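Gripper fingers, round two

I promised back in June that I would finally sit down and compare the two sets of fingers I've been going back and forth on, and of course it took me until the end of the year to do it (the holidays are good for that sort of thing!). So I cleared an evening, spread out the blue cloth, and got out the striped towel that has become my standard test for everything.

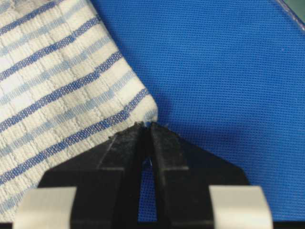
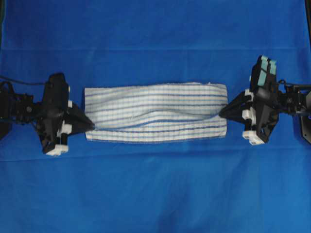

Pointed black fingers and the striped towel: close up at the edge first, then both arms.

The pointed ones are from Dewulf, and I had my doubts. My old Skonley fingers are wide and flat and very forgiving, and for boxes I still love them. A thick woven towel is another matter, though. The wide fingers kept pushing the hem along ahead of them, and I'd end up nudging the cloth back by hand and starting over. With the narrow tips I got a clean pick on 69 tries out of 70, which made me so happy that I went and made tea.

They do collect lint – I now keep an old toothbrush next to the Jolter controller and give the tips a scrub between runs. I also had to turn the grip force down quite a bit, and pulling evenly with two arms is still fiddly. One side always seems to want more cloth than the other. I suspect my timing settings, so that's next, along with the softer pads I ordered from Mokov.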